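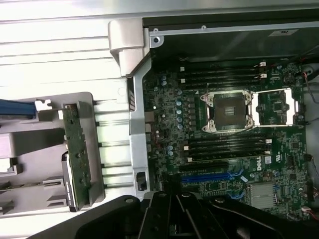 **Buramico Bench Rules kit, for robot cells doing work inside computers**

9/11/21

Quick one, been meaning to write this up. We run two arms at the Tratdale shop, opening up old desktops and workstations and pulling parts. Had no written rules worth the name, just a sheet on the wall with coffee on it. Bought the Buramico kit in August. Used it daily since.

What you get: a ring binder of rules, a stack of plastic cards (one per task), hang tags, a ground cord tester, and a log book. No software. Good. I didn't want another login.

**The socket card**

Best thing in the box. An open processor socket with the pins showing is the easiest thing in a chassis to wreck and the rule for it is short enough to remember. Load plate open and no processor in: the gripper doesn't travel over the socket. Go around, or put a cap on. No exceptions for "it's just a camera pass." If you're looking you look from the side, at the height you set before you started, and you don't drop below it without a person saying so.

We were breaking that one all the time. Didn't know it was a rule anywhere. Now the keep-out box goes in before the first move and the arm faults if it's crossed. Took Dae-han 30 minutes to set up for the first board type, less after.

Card also says to write down the state of the socket at handover. Open, closed, capped. Sounds fussy. Saved us an argument already.

**Memory and slots**

OK but thin. Says release both latches before any pull, says don't use one empty slot as a rest for a finger, says watch the caps next to the slots. All fine. What it doesn't say is anything about wrist size. Big fingers in a workstation case, with a drive cage on one side and a panel over the top, you run out of room fast. The rule wants "clearance checked on all sides" and gives no number. We use 6 mm and stop there. In-ho thinks that's tight, he's probably right, but any more and we can't reach half the board.

**Cables**

Skimpy. One paragraph! Loose wires are what we snag most and it gets one paragraph. It says tie back or unplug anything crossing the work area. Doesn't say what to do about the short ones that plug into the board edge and can't be tied to anything. We wrote our own card: if a wire can't be moved it gets treated like a wall.

**People near the cell**

Solid section, a bit preachy. Things I liked:

- hang tag goes on before hands go in, every time, even for a dropped screw
- slow speed whenever the case is open and someone is inside the line
- one person holds the stop, and that person isn't also holding the screwdriver
- fingers open and arm parked away from the board at shift change, not left sitting in the chassis

That last one we were terrible at. Still are some days.

Didn't like the sign-off sheet. Wants two signatures for every change to a path. For a new chassis, sure. For nudging a waypoint up a hair, come on. Na-rae ended up splitting it into big changes and small ones and the small ones get one signature. The kit says you may adapt the sheets so I guess thats allowed.

**Static**

Ground cord tester works, feels cheap. Clip broke in week two, Buramico sent another. The rule is test the person AND the gripper at start of shift. We'd only ever tested the people. Fingertips on ours are plastic with metal pins through the joints and I had no clue if they were grounded. One wasn't. Fixed it with a strap, and the binder has a drawing for routing the strap so it doesn't wind up in the wrist. Good drawing.

**Compared with Maeng**

Had the Maeng set at my last job. Maeng is longer, nicer printed, way more on paperwork. Over half of it was for big industrial cells with fences and nothing on what happens inside a case. If you're moving pallets get that. For board work Buramico, easily.

Neither one replaces your own risk assesment. Buramico says so on page one, fair enough. Don't buy this and think you're done. Judite did ours separately and used the binder as a checklist on the side, which worked well.

**Gripes, fast**

- rings on the binder don't close flush, pages catch
- cards are glossy, glare under the bench light, and our camera picks it up if you leave one by the case
- log book too small to write in with gloves
- index is missing "heatsink" completely. It's in there, under cooling

**Worth it?**

Yes if you do this kind of work with arms and have nothing written. If you already have decent rules ask if they'll sell just the cards, Janby had loose sets when I ordered but may be out. I'd skip the refill log books and use any notebook.

4 out of 5. Would go higher with a real cable section. Will update if the new tester clip goes too.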